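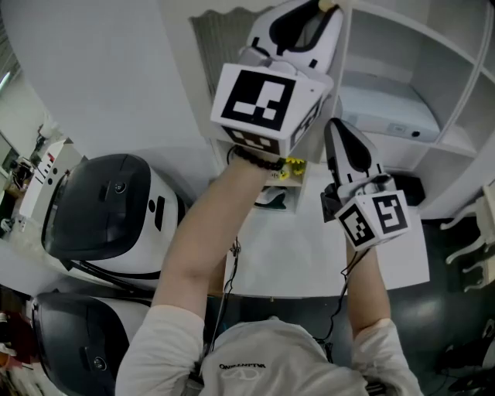
Section 4. Running the Hands-On Table at an Open Day

This is the part of the day visitors talk about on the way home, so give it room! One person wears the pair of hand-held grippers and works at the white table while guests watch, then guests take a turn. These steps follow the way Raghavendra Thampi ran the table at the Gimwood open day.

Before the doors open

1. Put one gripper in each hand and let the cables hang down over the front edge of the table to your waist. Leave enough slack to reach forward with both arms.

2. Check the square black-and-white markers on both housings. Wipe off fingerprints with a dry cloth. The tracking software reads the grippers by these squares, and a greasy smudge can throw it off.

3. Open and close each set of jaws 3 times. They should move freely and meet at the tips.

Note: Short sleeves are best. Long cuffs tend to slide down over the markers just when somebody asks a good question.

During the demonstration

4. Start with a small, light object. Pick it up with one gripper and hold it where the back row can see it.

5. Pass it to the other gripper, slowly. Kids love this bit – expect to do it again.

6. Now talk about the robot. Explain that the movements you make are recorded, and that a robot arm with the same kind of jaws can learn from them. Keep this to two minutes, then go back to moving things.

7. Invite a guest to try. Stand on the guest's left and hand over one gripper at a time.

CAUTION: Keep fingers out of the jaws while anyone is squeezing the grip.

CAUTION: Do not let guests walk off while the cables are attached. Unclip at the waist first.

Changing over

8. Save the recording before the next guest steps up. Urszula Rutkowska keeps each turn to 85 seconds, and the line moves along nicely.

9. With a group of 16 or more, set up a second table. See Section 5 for the floor plan.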